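Against the Birthday Email

I got 37 of them this year. My birthday is in October, which you may already know if you happen to be a tire shop, a contact lens supplier, or the parking garage I used once in 2011.

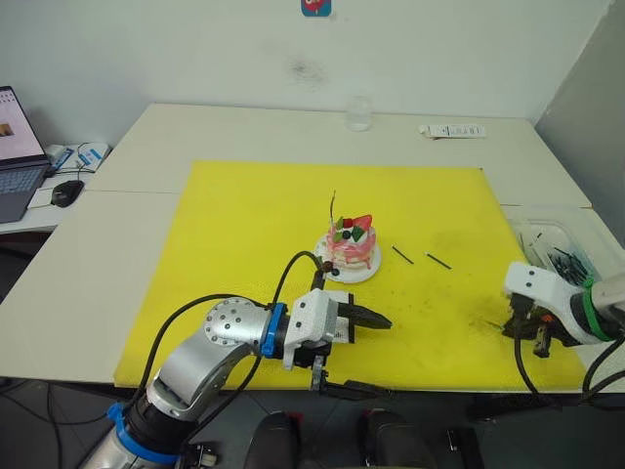

The first came in at one minute past midnight from Braltimix, a company that sold me a set of shelf brackets. "It's your special day, Friend!" it said. They have my birth date on file but apparently lost my name somewhere. The gift was free shipping on orders over a hundred and one dollars, which is a strange number, and I assume somebody tested it against a hundred and ninety-nine others. I have no idea what I could buy from a bracket company that would come to $101. More walls, maybe.

I want to make an argument here that will sound like plain grumpiness, so let me get the grumpiness out of the way. I don't like birthday emails. I don't like the confetti that falls down the screen when you open one. I have a friend, Kimie Tsuji, who thinks I am being ridiculous about this. Her position is that it costs you two seconds to delete an email and once in a while you get a free coffee. She got a muffin out of it last year. She brings up the muffin a lot.

My trouble is with the form where it starts. You are buying a lamp, or signing up for a pool pass, and there's a box that says Date of Birth. Sometimes it has a star next to it and you can't go on without filling it in. Why does a lamp store need to know when I was born? There are things you have to be a certain age to buy. A lamp isn't one. I have asked, and the answer I got from the chat window at Totemetti was "So we can celebrate you!"

I don't believe that, and I doubt the people who wrote it do either. A full date of birth is one of the more useful facts about a person. Banks still ask for it over the phone, and so does my doctor's office. So does the pharmacy, out loud, with six people in line behind me. We have all agreed to treat it as a sort of password, and then we hand the same password to a sandwich chain in return for half off a cookie. If a stranger stopped you outside the sandwich place and offered you that deal, you would walk faster.

Jasper Kuipers, who used to write this stuff for a living and is a decent man anyway, told me I was overthinking it. He said the birthday message is simply the one that gets opened. People skip the spring sale and the fall sale, but they'll open a thing with their birthday in the subject line, and an opened email is what the department gets judged on. He once worked on a campaign that had eight versions of "Happy Birthday." The one that won had a balloon in it. I asked whether anybody at the company had ever wanted to know the birthday for any other reason, and he thought about it for a while and said that legal had asked them to stop collecting it, twice.

I found that more convincing than anything I could have come up with myself.

There is a softer defense, and I take it more seriously. My neighbor Oluwaseun Akande made it to me over the fence. His mother lived alone for years, and she liked the cards that came from her dentist and her insurance agent. She stood them up on the windowsill with the ones from family. He asked me who I was to say those didn't count. I didn't have a good reply then and I only have half of one now. Somebody at that dentist's office had to buy a stamp. There was probably a person at the front desk with a box of cards and a pen, and she may well have signed it between phone calls without thinking much about his mother at all, but her hand did move. I think that's worth a little. The email from Binent, who I believe host a website I gave up on, was sent by a schedule. If I died tomorrow they would wish me a happy birthday next October, and the one after that, and I know this because they still send one to my late uncle at an address I keep open for his old accounts.

That one bothers me. It comes with a coupon too.

I went through my saved mail before writing this and found 1,291 messages with "birthday" in the subject line. I had kept them out of laziness. A handful were from people. One was from my sister, and it said "happy birthday did you ever find the drill." I remember that year's birthday pretty well, and I did find the drill.

So here is what I do now, for whatever it's worth to you. When the box has no star, I leave it blank. When it has one, I was born on January 1, and I have been getting older in a big noisy batch every New Year's Day, when I'm not checking email anyway. Kimie says this means I'm missing out on muffins. She's right, and on my last birthday she bought me one, and then told me what it cost.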